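Orham Publishes Results of Household Waste Sorting Trial in Gavent

GAVENT, November – Orham, the waste services contractor for the Gavent district, has released the results of its household packaging trial. The trial covered 338 apartments over 18 weeks and measured how much recyclable packaging was placed in general waste at the point of disposal.

Collection crews set aside general waste bags from the participating buildings and sent them to the Wikanport sorting hall, where the contents were separated by material and weighed. Bags were not linked to individual apartments. Plastic bottles, drink cans and dairy cups were recorded as separate streams.

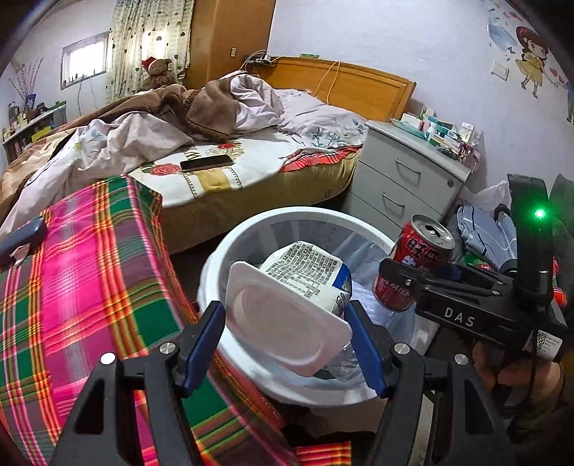
A yogurt cup and a clear plastic bottle in a lined wastebasket, with an opened drink can beside it.

Staff recorded 2,061 bags in total. Drink cans were the item most often found in the wrong stream, followed by plastic bottles. Most of the misplaced items came from bags of small volume, the type used in bedroom and bathroom bins. Kitchen bags contained fewer cans and bottles but more food residue.

"The kitchen is where we have put our leaflets and our sorting bins for years," said Willy Van der Linden, head of collections at Orham. "The small bins in other rooms have had no sorting option at all. The weights reflect that."

A written survey was sent to all participating apartments at the end of the trial. Respondents were asked which rooms had a bin, what was usually thrown away there, and how often the bin was emptied. Tissues and their packaging were the items most often named for bedrooms. Used tissues remain general waste under the current district rules. The soft outer film of tissue packs is also excluded, as the Wikanport line does not accept thin film.

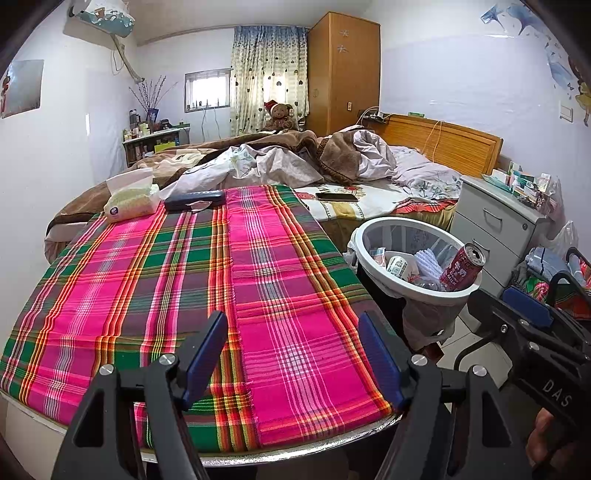
Tissue pack and glasses case on a plaid blanket.

From the start of the next contract period, Orham will supply 2,000 slim two-part bins for use outside the kitchen. The bins were designed by Nechyporuk, which also makes the lids for the district's street containers. Each bin has one side for general waste and one for cans and bottles. Liners are the same size as those already sold in the district.

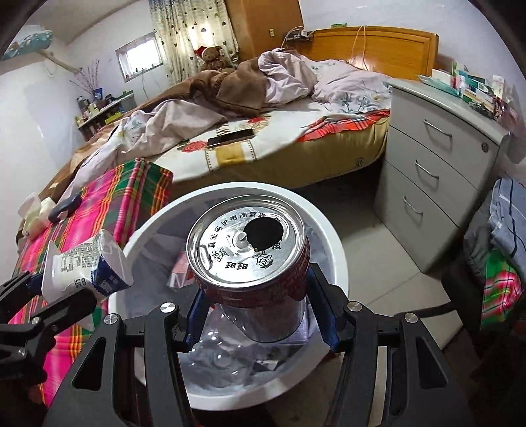 An opened drink can above a wastebasket with a clear liner.

Residents are asked to empty cans and bottles before sorting them. Rinsing is not required. Lids and caps may be left on plastic bottles. Cans with a plastic wrap are accepted with the wrap in place – the film is removed at the sorting hall.

"We tested wrapped and unwrapped cans on the same line and saw no change in reject rates," said Pylyp Kushnir, process engineer at Wikanport.

Bins will be delivered by building, beginning with the apartments that took part in the trial. Building managers will receive delivery notices by mail. The full data tables, including weights by material and by week, are available on request from the Orham press office.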